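4.2 Wake losses in the tidal array

The Polemel site was modelled as two rows of four turbines, with spacing held fixed across all runs. Inflow was taken from the seabed profiler at Srour and averaged over each flood and ebb. Of the 1335 tidal cycles on record, 579 passed the quality checks set out in Section 3.
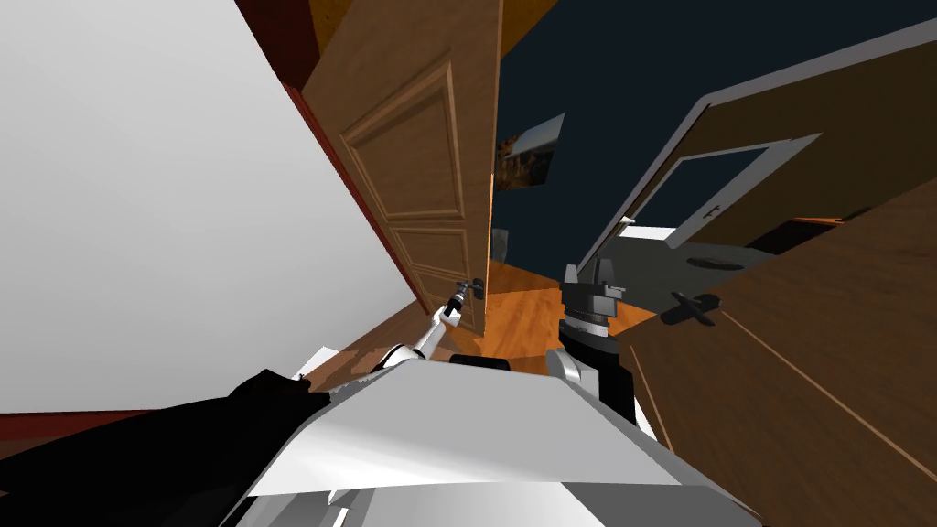
Losses in the second row were greatest on the spring flood, when the flow lay closest to the row axis. On the ebb, the headland turns the current and the wakes pass between the machines.

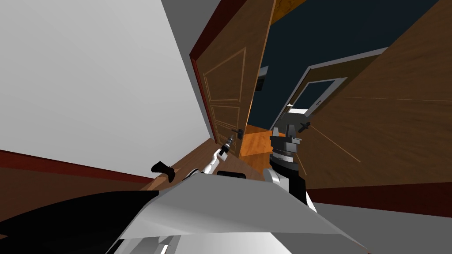
The wake decay constant was fitted separately for each row. Miah and Karunaratne used a single value for the Rutitance channel, but that bed is smoother and their fit does not carry over to Polemel without change.
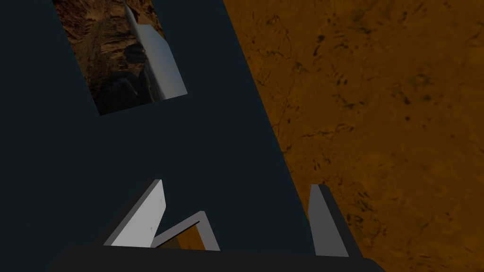 Bed roughness was the main source of error. Raising it shortened the wakes and increased the yield of the second row, while the first row was hardly affected. Wave action was left out of the model, so the September results should be read with care.

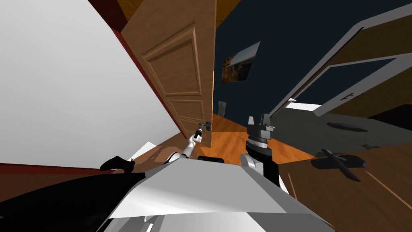
Figure 4. Robot arm reaching towards the handle of an open panelled door (simulation).

Yield figures for the Stumiment layout are given in Section 4.3.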